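Shared Kitchen FAQ – Sisgate House, second floor

Do I have to wash my dishes right away?
No. You have until 9 at night. After that the sink belongs to whoever wants to cook breakfast, and they are rarely in a forgiving mood.

Can I leave something to soak?
Overnight, if it's a lasagna pan. A cereal bowl does not need to soak. It needs 13 seconds and a sponge.

Whose are the colored dishes?
Everyone's. The house bought them as a mixed lot from Celtora, which is why nothing matches and why "that one isn't mine" has never worked as a defense. If you bring your own, put your room number on the bottom.

Why can't I use steel wool on the sink?
Because the last basin cost 900 dollars to replace and we'd like to get to know this one. Soft sponge, dish soap, rinse.

Where do scraps go?
In the compost pail under the counter. We have no garbage disposal – the drain just sounds like one.

What counts as an empty sink?
A sink with nothing in it. We get this question more than you'd think. Stacking things neatly is appreciated, but a neat stack is still dishes.

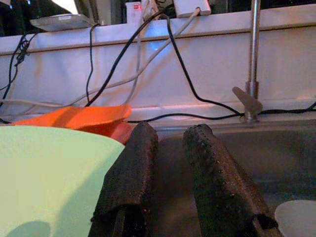 Drying Rack and Towels

How long can things stay on the rack?
Until the next person needs it. Dry dishes go back on the open shelf, plates at the bottom.

Who washes the towels?
Whoever is on the February sheet by the door, and yes, you can swap.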